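Small Tubs with Flip-Up Lids: Your Questions, Some of Them Sensible

November 24, 2024 - by the Odach household desk
6 min read

Since we put up our April piece on sorting out the small stuff, the inbox has had one subject. It is tubs. Little round ones, with lids that hinge, for keeping things in that would otherwise live down the back of something. We have answered the same questions often enough to justify a page.

Why a hinged lid and not one that comes off?

A loose lid is a second object, and second objects wander. I once owned a drawer of lids at Nautiyal, our old premises, and could not have matched one of them to a tub under oath. A hinged lid stays with its tub for life, or until the hinge goes.

What should I keep in one?

Anything small that you need often and lose often. Drawing pins, spare buttons, picture hooks, cotton buds, the foreign coins you are certain to spend on the next trip. The test is whether you would be annoyed to find it in your sock. If so, it wants a tub.

What should I not keep in one?

Anything a small child would eat. A flip-up lid is a convenience and should never be mistaken for a lock. Tablets stay in the packaging they came in, with the leaflet, and button batteries go somewhere high and properly shut. We are cheerful about most things on this page but not about that.

How big should it be?

Smaller than you think. A big tub fills with whatever is nearest, and by the end of the month you have a bin with a lid. The one on my desk holds one kind of thing and gets full quickly, at which point I am forced to consider whether I need more of that thing. I usually do not.

Can I mix things in the same tub?

You can, and people do, and then they write to us. Two kinds of item are manageable if they look nothing like each other. Three is a rummage. If you find yourself tipping the lot out on the table to get at one paper clip, the system has failed and you should stop calling it a system.

Clear, coloured or that sort of off-white?

Clear plastic shows you what is inside, and also shows everyone else. Solid colours look smart on a shelf and tell you nothing. I have come round to the slightly see-through off-white kind, which lets in enough light to give you a clue without putting your fluff on display. It also goes with everything, in the way that magnolia paint goes with everything, which is to say that it doesn't argue.

Where should I put it while I'm filling it?

On a flat, pale surface with nothing else competing for the space. White dropped on white is a nuisance, I grant you, but a patterned tablecloth is worse. Open the lid fully before you start. A lid at half mast will wait until your hand is over the tub and then come down on it.

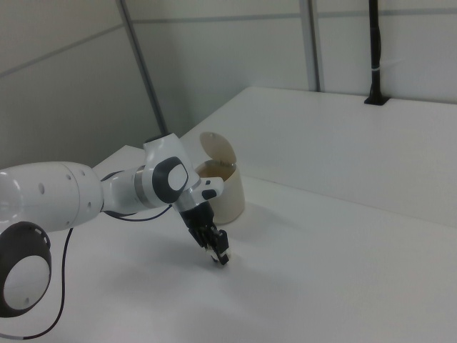 Put things in one at a time if they are fiddly, and keep the tub close to whatever you are moving. People set it at arm's length, for reasons I have never understood, and then spend the evening feeling about under the sofa. Pouring is quicker, but only if you have a funnel or a very calm temperament.

Do I need to label them?

If you have one tub, no. If you have a shelf of them, yes, and put the label on the side. A label on a flip-up lid is perfectly readable until you open it, when it turns to face the wall. Use pencil on masking tape. You will change your mind about what goes where, and a printed label makes you feel you have let somebody down.

How do I clean one?

Warm water, washing-up liquid, and an old toothbrush for the hinge, where the dust goes to retire. Leave it to dry with the lid open. Shut it damp and you will have made a very small greenhouse. Check before putting one in the dishwasher, as thin plastic can come out a different shape from the one you bought.

The lid won't stay open. Is it broken?

Probably not. Some hinges are stiff when new and loosen up after a week of use. Open and shut it a few times while you're on hold to the gas company. If it still flops, turn the tub so that the hinge is away from you and let the lid rest against the wall or a mug.

The lid won't stay shut. Is that broken?

Yes. Keep it for things that don't need a lid.

Should I buy the Zakik set or the Zestov set?

We get asked this a great deal and have used both. Zakik lids shut with a good firm click that I enjoy more than I should. Zestov tubs stack better, though the bottom one is always the one you want. Buy two of either, live with them for a month, and then see. Do not buy the big family pack. I did, and I now have tubs in which I keep smaller tubs.

Is there a point at which I have too many?

When you need a list to find things, you have arrived. Give half to a friend who sews.

Can I send you a picture of my shelf?

You can. Many of you have. We look at all of them, and we have noticed how many of you pushed the mess just out of shot, as we do ourselves.

355 shares | 1,828 views | 3 comments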